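Gelatin sizing, second attempt at the Birent stock
Last updated: September 30, 2024
4 shares | 2 comments

Picked up where the last entry left off, which was with a bucket of something that smelled like a horse and a stack of paper that drank ink like it had been in the desert. New batch mixed this morning. Used the Sani gelatin this time. The old bag had clumped in the cupboard and the clumps would not go in, no matter how long I stood over the pot stirring and thinking about my choices.

Soaked cold for 95 minutes. The recipe says an hour but I was on the phone with Rudstead about the felts, and by the time we had agreed that we disagreed, the extra time had gone by. No harm that I can see. It melted clean over the water bath and stayed clear when the alum went in, except for one ropy bit that I fished out with a fork. Alum went in dissolved in warm water, a little at a time. Last February I dumped it in dry and got cottage cheese. That is on page 41 of the old notebook with a stain to mark the spot.

Test sheets: 8 of the Birent, cut from the same full sheet, grain marked in pencil on one corner. Numbered on the back. Number 5 has a thumbprint already, mine.

Dipped one at a time, long edge first, held under until the bubbles quit, then lifted by two corners and drained. Lifting is where it all goes wrong. Wet, this paper has the strength of a promise, and number 3 tore at the corner before it had even cleared the tub. I kept it in the set anyway. A torn sheet still takes ink, and I'm not cutting another full one just to feel better.
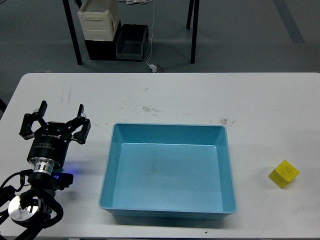
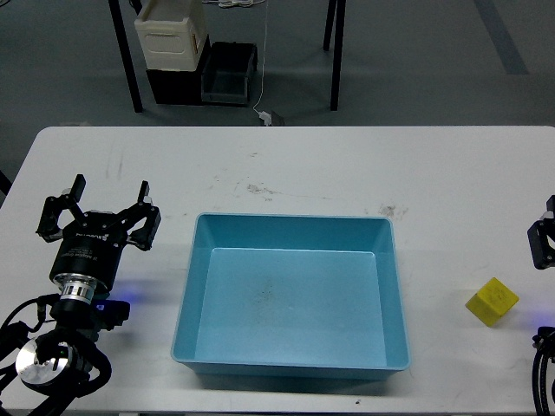
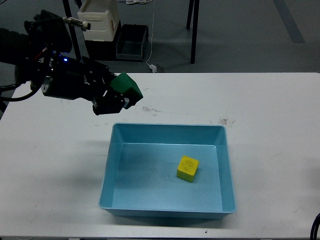
Drips are the real nuisance with gelatin. They go on drying after you've stopped looking, turn glassy, and then glue the next sheet down by one edge so it cockles. I blotted between felts, hung the sheets over cord, and put newsprint under the lot, and I still found a drip on number 7 this afternoon. What I want is something between the tub and the cord to let a sheet run off into, and the deep photo tray is wrong for it. Straight sides, so the paper folds on the way out. The light blue tray on the white table is closer to the right shape, shallow with a flat floor and walls that slope, so a wet sheet could slide up and out without bending over a hard corner. Ours would have to be a good deal bigger. Unedgate has restaurant-supply trays in the catalog but gives the outside measurements only, a decision I would love to hear someone defend.

Ink test at the end of the day on numbers 1 and 2, so too early, I know. Walnut ink, steel nib, same three strokes and a signature. Number 1 held a sharp line. Number 2 feathered along the bottom third, on the side that hung lowest, which is backward from what I'd expect if the size pools as it drains. Either I hung it upside down or I don't understand gelatin. Both are live possibilities.

Weighed the leftover size at 296 grams, jarred it, put it in the fridge. Label says NOT SOUP. It sets firm, so if you need some, warm the whole jar in water and don't go at it with a spoon.

To do:
– leave the rest of the set alone for a week before inking. Alone means alone.
– repeat the number 2 strip with the top edge marked this time
– new felts, or boil the old ones, whichever is less depressing
– ask Unedgate for inside measurements
– find out whether Birent changed the furnish between this lot and the last. The big order is 3000 sheets and I'm not dipping those by hand on a guess.

Comments (2)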